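25 June 2018

Okay, I have to get this down before I fall asleep, because the number finally moved and I want to remember how it felt. Thirteen days of staring at flat curves, and then this afternoon Brendan Noonan rolled his chair over to my desk and just pointed at the screen. The success rate on held-out kitchen layouts went from 54 percent to 94!! I made him run the eval script again with me watching. Same thing.

So what changed? Embarrassingly little. We've been training Flaltar on every demo we ever collected, 1553 of them, and treating each one as equally good. That was my idea back in March and I defended it pretty hard (sorry, Brendan). His plan was to let a small side model, the one we call Sin, score each little chunk of a demo by how much the teleoperator was dithering. Hesitation gets a low weight, clean motion gets a high one. We don't throw anything out, which I liked, since I remember how long those demos took and how my shoulders felt.

I was sure it would hurt the plate tasks. Plates are all dithering! You come in at the rim, you're a hair too high, you back off, you try again. I figured if you turned down the weight on all that fussing the policy would never learn to recover. Wrong, apparently – it recovers better than before, and I have no good story for why. Brendan thinks the old policy was copying the pauses and getting stuck in them. Could be. I want to see it with the weights shuffled before I believe him, because if shuffled weights do just as well then Sin isn't doing anything and we've only found a fancy way to change the learning rate.

Also, I skipped lunch, and the coffee machine on our floor is making that noise again.

Things I'm still grumpy about: the two camera views disagree about depth close to the table, and Lavau (our calibration tool, which I wrote, so no one else to blame) only warns you when the error is huge. I spent most of the morning on that before the good news came. It needs a proper check at startup.

Anyway, I'm sticking these in because the gray plate is the thing I've been fighting with all month. Both are from the kitchen table setup, with the gripper down at the rim.
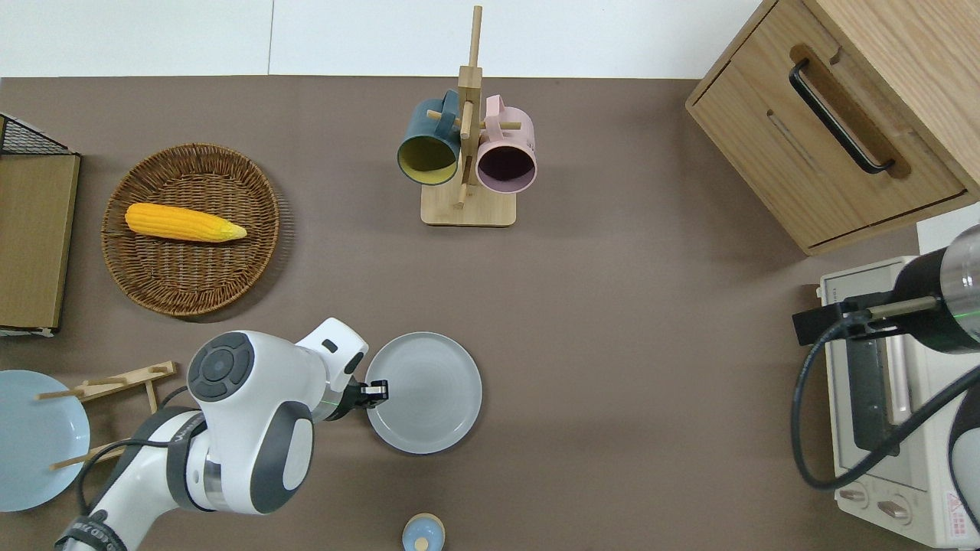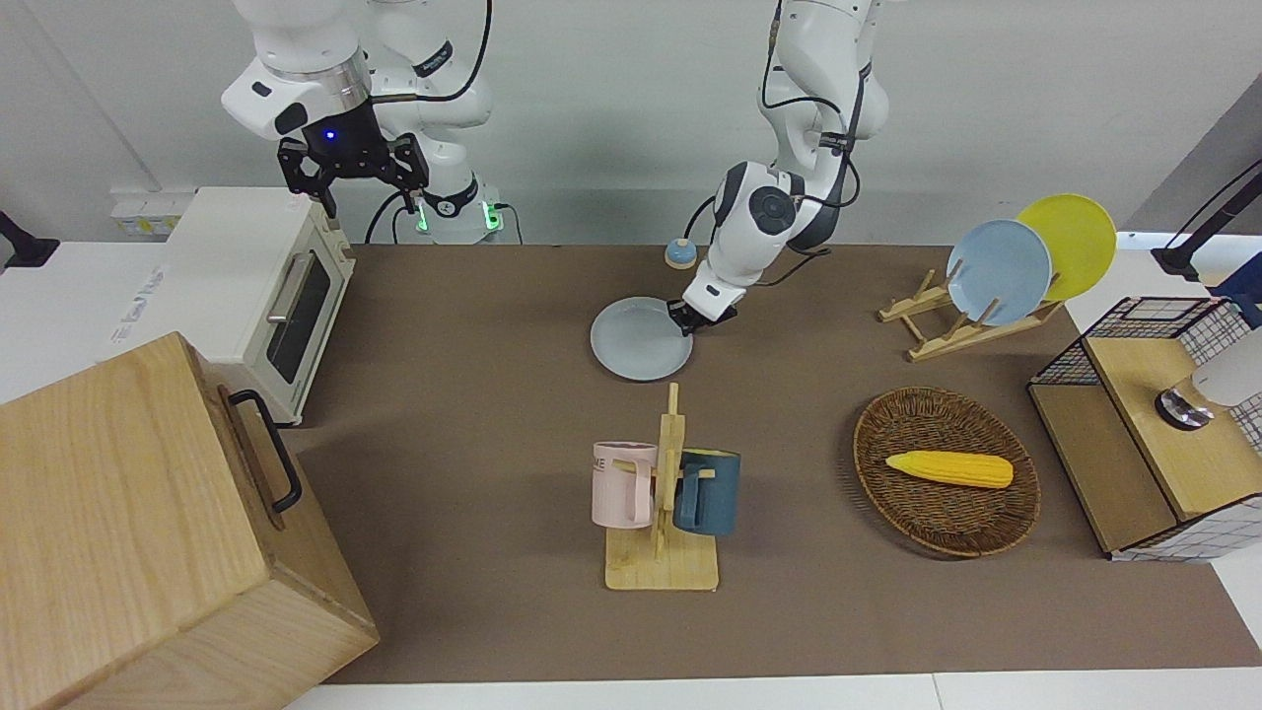 To do tomorrow

Shuffled-weights run first, before email, before anything. Then the same eval on Nunilden, which has the older arms and will probably make a fool of me. Fix the Lavau warning. Ask Brendan for his plotting script – mine makes everything look like spaghetti. Call Mom back. Bring lunch.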